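Wedding registry: one store or two?

Gremport Brides Forum > Planning > Gifts and Registry

junebug_131
We're getting married in June and I still haven't finished the registry. Right now everything is at Niltance, 24 items, mostly kitchen and bedding. My future mother-in-law wants us to add a second list at Van Damme because her side of the family shops there. I think two lists will confuse people. What did you all do?

tulle_and_tea
Two is fine. We had two and put both on the wedding website. People picked whichever was closer to them. The only trouble was that we listed the same sheets at both and got them twice, so keep the lists separate. Bedding on one, kitchen on the other.

ordinarybride
I'd stick with one. Our second list got three gifts total and I spent more time fixing it than it was worth. If her family likes Van Damme they can buy you something there without a list.

junebug_131
That was my thought, but she has asked twice now and I don't want a fight over towels.

marlow_k
Is 24 items enough, though? How many guests? We had 100 people and ran out of things under fifty dollars a month before the wedding. After that it was all gift cards.

junebug_131
131 invited. So no, probably not enough. Most of the list is in the middle price range, and then there's a Pellitico dinner set that costs way too much.

ordinarybride
Take the dinner set off. It looks greedy.

tulle_and_tea
Disagree. Coworkers and cousins go in together on big gifts all the time. Ours was a set of pans from six people at my office. Leave it on and turn on group gifts if Niltance has that.

ordinarybride
Maybe it depends on the crowd. In my family people would talk. We kept the whole wedding under 2000 dollars and a dinner set like that would have stood out.

marlow_k
I'd leave it on. Nobody has to buy it. Add more small stuff -- kitchen towels, measuring cups, a decent can opener. And go through your cabinets first so you don't ask for what you own.

junebug_131
OK, did that last night. Adding small things at Niltance and giving Van Damme the bath and bedding. She's happy with that.

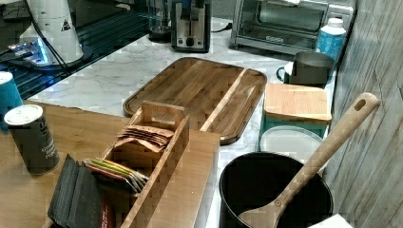
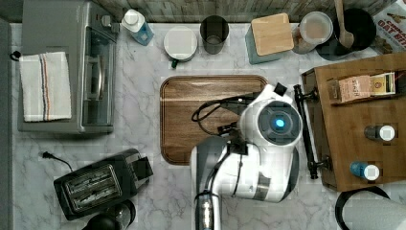 pearl_button
Jumping in with a related question. Can I put the registry link on the invitation itself, or does it have to go somewhere else?

tulle_and_tea
Leave it off the invitation. Put your website address on a small separate card and have the registry links there. Older relatives will just call your mom and ask, so make sure she knows which stores you picked.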